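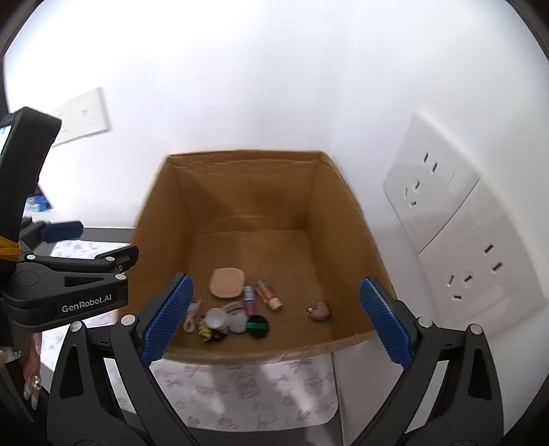

How long should you keep an open makeup sponge? Most of the advice I found says a few months, with regular washing, and sooner if it has started to crumble or smell like a gym bag.

I looked this up on 14 Jan 2021, at a point in my life when I owned several sponges and could not have given you the birthday of a single one. I own a lot of small things like that. They live in drawers, coat pockets, the dish by the sink, and the bottom of a tote bag from a bookstore that closed. I have a system for big things (the closet). Small things have always been left to govern themselves, and they have governed badly.

What set me off was the moisturizer. I had bought a new one in December, having run out. I had not run out. There were two more behind the cotton balls, both open, both Stamness, both the same scent, which is called Morning Linen and smells like a dentist's waiting room. I mentioned this to my friend Pao-chu Ko, who has moved apartments six times and has opinions. She told me to get a cardboard box, put every loose little thing into it, and live out of the box for two weeks. Whatever I fished out could go back in the drawer. Whatever stayed on the bottom had told me something.

I asked whether it had to be a nice box. She said if I bought a nice box she would stop answering my messages.

So, a plain brown box, deep, with an open top. I understood the depth later. A shallow tray lets you pretend you are displaying things. With a deep box you have to lean over and reach in like you're looking for a contact lens in a well, and you find out fast how badly you want the lip balm.

The first fill took 43 minutes, most of it spent reading labels. I did it in rounds, bathroom first, then the bedroom, then the bag. The only rule was no sorting on the way in. I broke it at once by lining up the travel bottles by height, then shook the box and felt better.
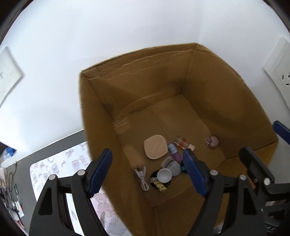 By the fourth day a pattern was showing, and I can't say I liked what it said about me. I used the sponge every morning. I used the powder puff once, out of guilt. I went in after the charging cable so often that it stopped counting as an experiment and became a commute, so it got early release and now lives on a hook by the bed. The little travel bottles didn't move at all. I buy travel bottles the way other people buy lottery tickets, and I go about as many places.

Then there are the lids. I had no idea how many small round things I own that are either a jar, the top of a jar, or a dish for something I no longer have. I tried matching them up on the bathroom floor one night. Some of them belong to nothing. I think I've been throwing out the jars and keeping the lids, possibly for years.

The heart keychain is a separate matter. Fung-ping Tai gave it to me when I got my first office job, and I've never put a key on it, the ring being the kind that takes a fingernail with it. It sat at the bottom of the box the full two weeks and by the rules it should have gone. I gave it its own nail inside the closet door. Pao-chu has not been informed.

Everything else got a decision. The spare moisturizers were combined into one, and I know you're not supposed to do that, so please don't write in. Anything dried up or separated went in the trash. I washed the sponge with dish soap and it came out a color I hadn't seen since the store. The unopened samples went to my cousin, who is nineteen and will put anything on her face.

Total money spent, zero, apart from around 60 cents of packing tape when the bottom of the box started to sag. I had been looking at a Fundberg drawer organizer with tiny compartments, and I still have the tab open. It has very good reviews, several from people who say it changed their mornings. My mornings are about the same, but I can find the cable.

The box is still on the floor, by the way. I put a pair of scissors in it yesterday.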